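Section 4: Setting up locations and bins

Before you start this section you should have Briltix installed, at least one administrator account that works, and a password for it that isn't on a sticky note attached to the monitor. If you skipped Section 3, go back. Section 4 will still be here.

Briltix thinks about your stock as a set of boxes inside other boxes. A site holds zones, a zone holds racks, a rack holds bins, and a bin holds items. You can leave out zones and racks if your stockroom is small. You can't leave out bins. Every item has to live in one, even if the bin is a corner of the floor where the pallets go.

4.1 Draw it first

1. Take a pencil and a sheet of paper and walk through the stockroom.
2. Draw the racks where they are. Resist drawing them where the landlord's plan says they are.
3. Give each rack a letter, starting from the door most people use.
4. Number the levels from the floor up, then the bins on each level from left to right as you face the rack.
5. Photograph the drawing with your phone and put the original in a drawer.

Note: Level 1 is the floor level. There is no level 0. The Posdale site began with a level 0, and the two people who understood it have both since moved interstate.

4.2 Create the site

1. Log in as an administrator.
2. Open Settings, then Locations, then New Site.
3. Type the site name. This name prints on every label, so spelling it correctly now will save you a roll or two.
4. Choose a time zone. The list is long and the one you want is further down than you expect.
5. Set the stock year. Most sites leave it at July to June. Somdale runs from May, for reasons to do with a previous owner and the price of hoses.
6. Press Save and wait for the green tick.

Caution: The site name can be edited later. The site code can't. It is the three-letter prefix Briltix suggests after you type the name, and it suggests it with great confidence. Read it aloud before you accept it. One of our early customers spent a whole stock year shipping goods from a warehouse called BUM.

Names with accented letters are fine. Our Âu site displays properly on screen and on labels. Its suggested code was AU, which the finance export took to mean the entire country, so Nhi Quan changed the code to AUX before saving. If your site name is also a country, a currency or a unit of measurement, do the same.

4.3 Add zones and racks

1. Open the new site and press Add Zone.
2. Enter a zone name: Front, Back, Mezzanine, whatever your staff already say. If they call it the Dungeon, call it the Dungeon.
3. Press Add Rack and enter the letter from your drawing.
4. Enter the number of levels.
5. Repeat until the screen matches the paper.

Note: Briltix skips the letters I and O when naming racks automatically. If you name them by hand it will let you use both, and you will find out later why it skips them.

4.4 Choose bin types

A bin type tells Briltix how to treat what is inside. You choose one type for each bin, and you can change it at any time while the bin is empty.

Open: no lid, stock visible and reachable from above. The default.
Closed: has a lid. Briltix asks for a confirmation before each pick, to allow for the lid.
Divided: one bin, several compartments. Each compartment gets its own suffix letter.
Floor: not really a bin. Pallets, drums, anything that arrived on a forklift and intends to stay.
Quarantine: stock that can be counted but not picked. Returns go here, along with the things nobody wants to make a decision on.

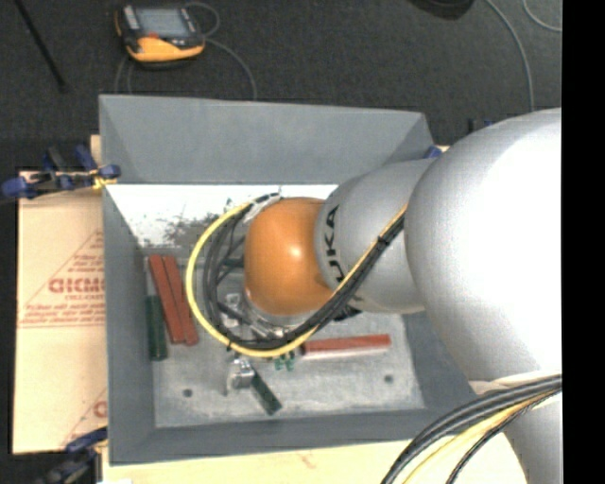 Fig. 4-2. Bin type: Open. Grey, rectangular.

The colour of the bin has no meaning to Briltix. Staff will give it a meaning anyway, usually by morning tea. If you want colours to stand for something, write it in the Notes field of the zone, where it can be pointed at during arguments.

Don't mark a bin as Open because its lid has gone missing. The lid will come back. It will come back a week after you have relabelled everything, and it won't fit.

4.5 Create bins one at a time

Use this method for a small room, or for adding the odd bin to a finished site.

1. Open the rack and press Add Bin.
2. Enter the level and position.
3. Choose the bin type.
4. Enter a maximum weight if you know it. Leave the field blank if you don't. Do not enter 999.
5. Press Save.

The bin code builds itself from the site, rack, level and position. It can be no longer than 13 characters, including hyphens. If you go over, Briltix shortens the zone name first and doesn't tell you that it has done so. We have asked the developers about this and they regard it as a feature.

4.6 Create bins from a spreadsheet

For anything bigger than a garden shed, import them.

1. Go to Settings, Locations, Import and download the blank template.
2. Fill in one row per bin. Do not rename, reorder or beautify the columns.
3. Save as CSV. Your spreadsheet program will warn you that some features may be lost. Let them go.
4. Upload the file and press Check.
5. Fix whatever is listed in red. Items in orange are opinions.
6. Press Check again until the red is gone, then press Import.

Posdale brought in 363 bins this way in one sitting. The Check step found two racks called C, a bin on level 44, and a row that turned out to be someone's lunch order. All three had been sitting in the old spreadsheet for years.

Caution: Spreadsheet programs like to turn bin codes into dates. A bin at rack M, level 5 is safe. A bin entered as 5-11 will become the fifth of November, or the eleventh of May, depending on the mood of the computer. Format the column as text before you type anything in it.

4.7 Print and fix the labels

1. Load the label printer with the shiny side facing you.
2. Open the rack in Briltix and press Print Labels.
3. Print a single label and scan it. Then print the rest.
4. Wipe the front of each bin with a dry cloth.
5. Fix the label to the front face, at the left, level with the top edge of the last one you did.

A standard roll holds 250 labels. The printer warns you when the roll is nearly finished by stopping.

Note: Label the shelf edge as well as the bin. Bins wander. A shelf label is how you will know that B-2-07 has spent the winter on rack E holding up one end of a plank.

If a label won't scan, try these in order: clean the scanner window, turn up the print darkness one step, hold the scanner further away. Pressing the trigger harder is popular but has no effect.

4.8 Put the stock in

1. Switch the site to Setup mode. Picking is locked until you switch it back.
2. Scan a bin.
3. Scan each item in it and enter the quantity.
4. Scan the bin again to close it.
5. Move to the next bin on the same level.

Work in pairs if you can, one to scan and one to read out what the item is supposed to be. Swap at each rack. Somdale loaded 2,238 item lines with two pairs and a radio they couldn't agree on.

You will come across things that have no barcode, no paperwork and no obvious purpose. Create one Quarantine bin for these and put them all in it – then have a proper look through it with whoever has worked there longest. Half will be spare parts for a machine sold years back. The rest tend to be brackets.

Caution: Do not switch off Setup mode with a bin still open. Briltix will treat the open bin as empty and cheerfully reorder everything that was in it.

4.9 Check before you go live

Go to Reports, Locations, Unused. Any bin listed there either has nothing in it or was missed. Walk over and look.

Go to Reports, Locations, Overweight. If it lists every bin in the building, the weights were entered in grams.

Pick five items at random from the shelves and search for them on screen. Then pick five from the screen and go and find them on the shelves. The second test is harder, and a failure in it usually traces back to rack numbering, so get the drawing out of the drawer.

When both tests pass, open Settings, Site Status and choose Live. Staff accounts and permissions are covered in Section 5.

Section 4 last revised October 26, 2020. Corrections to Nhi Quan, preferably with the page number.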